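People keep asking me if robots can do chores yet. I used to say "ask me in five years." Now I say it depends a lot on the chore, so I'm going to write out what I mean. Thread.

First, what I do. I spent a long stretch in candy packing before I moved over to automation. My old shop in Jukville packed boxed chocolates by hand. On a busy day in February we sent out 2,863 boxes. Every piece went in by somebody's fingers.

The machines that already work in shops like that are the boring ones. Conveyors, sealers, labelers, checkweighers. They do one thing at one speed and you bolt them to the floor. If the product changes shape, somebody gets a wrench.

The part that never got automated at our place was the middle. Pick up a piece, look at it, turn it the right way up, set it in its pocket, don't leave a thumbprint. A new hire could do it in an afternoon. We got quotes for a machine twice and both times the answer was to keep hiring.

Two arms on a table are a different idea. You don't build the machine around the candy. You have general arms and you teach them the job, then teach them another job later. That's the pitch, anyway.

Assorted pieces are the hard version of this. A square caramel, a round chocolate and a long bar all want a different grip. Squeeze a caramel too hard and it keeps the shape of the gripper. Squeeze a smooth oval candy too lightly and it shoots across the table.
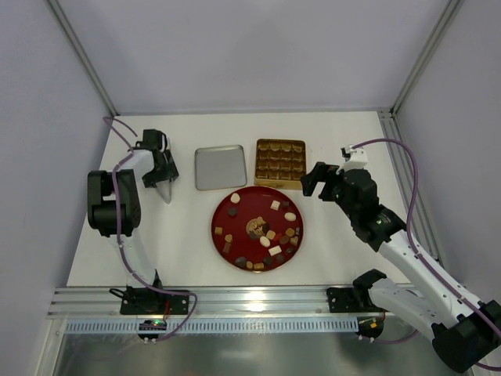

Then there's the box. A pocket is only a little bigger than the piece that goes in it. Miss by a small amount and the piece sits crooked on the divider. A person feels that and nudges it. A lot of arms don't feel anything, so the nudge has to come from the camera seeing that something is off.

Pornthip Phuthong ran our packing line and I asked her what she would need before she'd put arms on it. Her answer was 1,000 boxes in a row with no person stepping in. I think that's fair. I haven't seen anyone get there with mixed candy.

Speed is the other problem. A good packer fills a box while telling you about her weekend. Most of the arm demos I've watched are played back faster than they happened. Look for the little "2x" in the corner.

Home is harder than the shop in some ways and easier in others. Your kitchen has no fixed lighting and nothing is ever in the same place twice. But you also don't care if clearing a plate takes 29 minutes – you're at work.

So, my current list. Vacuuming a flat floor: yes, for years now. Moving pieces from a plate to a tray: sometimes, slowly, if the table is set up for it. Packing a gift assortment you would charge money for: no. Washing the good glasses: please don't.

If you run a small shop and somebody wants to sell you arms, bring your own product to the demo. Bring the ugly ones too. Ask them to run it for an hour while you stand there.

I'll add to this when I've seen something new. Replies are open if you pack for a living and disagree with me.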